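Search Skorlow Neighbors Help... All boards This board Go

Inherited a whole sewing room, how do I organize thread and notions?

mendingpile

Hi everyone! My great-aunt in Stonda moved into a smaller place and passed me her entire sewing room, and I am over the moon and also completely buried. There's a Holub machine from 1968 (it runs! it hums!), a cabinet of fabric, and then the small stuff. I stopped counting thread at 200 spools. Buttons, zippers, bias tape, hooks and eyes, snaps on cards, bobbins with four different colors wound on top of each other, it's all mixed together in grocery bags.

I've sewn for maybe two years, mostly pillow covers and one very crooked skirt. My room is tiny, one table and a closet with 5 shelves. How do you sort this kind of thing so you can really find it again? By color? By type? And is old thread any good or do I have to let it go? Some of the colors are gorgeous and I'd hate to. Thank you!!

Oľga Koubek

Oh what a lovely thing to be given! I did this same job when I took over my mother's things, and I enjoyed every evening of it, so put some music on.

Sort by type first and leave color for later. If you start with color you end up with a red pile that has a zipper, three buttons and a spool in it, and you'll never look there for a zipper. So all zippers together, all closures together, all elastic and tape together, thread on its own. Only the thread gets sorted by color after that, and even then I keep it loose: lights, darks, brights, and the browns and greens in one lot, which I call garden.

For the sorting itself I like small open plastic baskets much better than boxes with lids. You can see in, you can drop things in from where you're sitting, and when one overflows you know that category needs to be split. Keep one basket of a different color off by itself for "don't know yet" and let yourself use it. I had mystery presser feet in mine until November and the house didn't fall down.
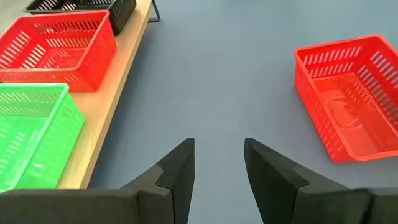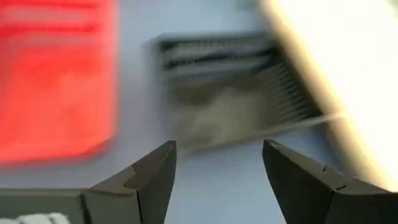 Now the thread. Pull off a foot or so and give it a tug between your hands. Good polyester will bite your fingers before it breaks. If it snaps with hardly any pull, or sheds fuzz when you run it between your nails, it's not going in the machine. Cotton on wooden spools is the most likely to have gone weak, but I have some old cotton that is still beautiful, so do test each one. The weak ones are fine for basting, since you're pulling those stitches out again anyway! I put a pencil dot on the end of the spool so I don't test it twice.

Zippers: open and close every one before it goes in the basket. A metal one that sticks will usually come around if you rub the teeth with a candle stub. Elastic I'm sorry to say is mostly a loss. Stretch it, and if it crackles or stays long, out it goes.

Buttons I string on thread in matching sets and leave all the singles in one big jar, because digging through the jar is half the fun. My best find was 13 green glass ones, enough for a cardigan with spares.

And do oil that Holub before you sew much on it. Real sewing machine oil, a drop in each hole, then run it over scrap fabric until no more comes out on the cloth. You are going to love that machine.

dottie_m

everything above, plus label the front edge of the shelf and not the basket. baskets wander

Talberg Fabrics on the main street in Stonda used to take old patterns if you have those too, worth a phone call, I don't know if they still do

mendingpile

Oľga, thank you so much, I did the tug test on the first bag last night and more than half of it is strong! Including a peacock blue I'd already picked out in my head for a blouse. The elastic crackled exactly like you said. Zippers tonight, I've got my candle stub ready. And dottie, there are patterns, a whole drawer of them, so I'll give them a call!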